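The case for a shared table

When Prastell moved its Skelldale office to smaller rooms in March, eighteen of us lost our own desks. I was against it. I had a drawer full of pens and a mug that lived beside the screen, and I wanted to keep both. I have since changed my mind, mostly because of what a shared table does to clutter.

A desk you own fills up. A table you have to hand over to Ginevra Cattaneo after lunch does not, or at least it fills up with things that have a reason to be out: a laptop on a stand, a bottle of water, a phone, a cardboard organiser with small compartments.
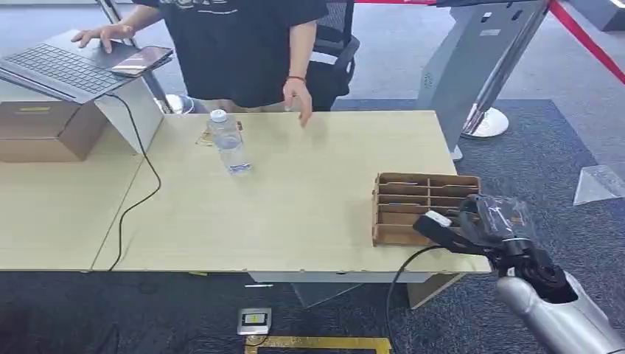 I would put in a word for cardboard in particular. We were offered a plastic drawer unit at £169 and turned it down. A divided cardboard tray costs very little, and when it gets tatty you recycle it. It also has no lid, so everyone can see what has been dumped in it.

Cables are the weak point. Daithí Ó Néill wants them all clipped under the tabletop. I think that is too much work for a table that gets moved, and a lead hanging over the front is a fair price, provided people look where they walk.

The floor matters more than the table. Flecked carpet hides dropped screws and paper clips very well, and plain tape is the cheapest way I know to say what belongs where. Bright yellow shows up best. We argued over it for a fortnight, and I would still choose tape over another sign on the wall.
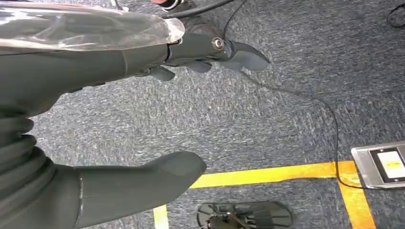
Yellow tape forming a corner on the speckled carpet.

Other offices will have their own view. I would ask them to try it for four weeks before ordering more drawers.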